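Posted in July by the Carine Study Office
Filed under: Take part in research / Food and eating habits

Call for participants: the Carine study of fruit eating in adults

The Carine study is seeking 92 adults to take part in a study of everyday eating habits, with particular attention to fresh fruit eaten between meals. The study is run by Curora, an independent research institute, with fruit supplied by Lenier. Visits take place at the Kolář Building and are held on weekdays between 9 am and 4 pm.

An earlier postal survey carried out by the institute received 1,754 replies. Many of those who replied said that they bought fruit every week but threw part of it away. The present study follows a smaller group more closely, in order to learn when fruit is eaten in the home, where it is kept, and what is chosen in its place.

Who may apply

Applicants should be aged 18 or over, should do at least part of the food shopping for their household, and should be able to keep a short written diary in English. People who live alone and people who live with others are equally welcome. Applicants need not eat fruit regularly at present.

We are unable to accept anyone who has an allergy to apples, pears or stone fruit, who is following a diet set by a doctor or dietitian, or who is taking part in another food study. Only one person from each household may join. 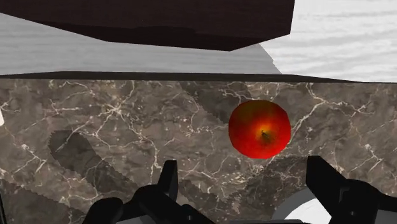
What taking part involves

Participants attend two visits, one at the start of the study and one at the end. At the first visit a member of staff will explain the procedure, answer questions and ask for written consent. Height and weight will be recorded, and participants will complete a questionnaire on shopping, cooking and meals. No blood samples are taken.

Between the visits participants keep the food diary at home and receive a box of fruit each Friday. The fruit may be shared with other members of the household, provided that this is noted in the diary. Any fruit left uneaten should also be recorded. Participants are asked not to change their usual shopping on account of the box.

Payment and expenses

Participants who complete both visits and return the diary will receive £107. Those who withdraw after the first visit will be paid for the part they have completed. Bus and rail fares to the Kolář Building are refunded on production of a ticket or receipt. Parking is limited and must be booked in advance.

Privacy and withdrawal

Diaries are marked with a number and do not carry the participant's name. Contact details are held separately and are destroyed when the study closes. Participants may withdraw at any time without giving a reason, and may ask for their diary to be removed from the results up to the date of the second visit.

How to apply

Application forms are available from the Curora reception desk in the Kolář Building or may be requested by post. Please state any days on which you cannot attend. Suitable applicants will be invited to a short telephone interview before a place is offered. A large-print form and diary can be supplied on request.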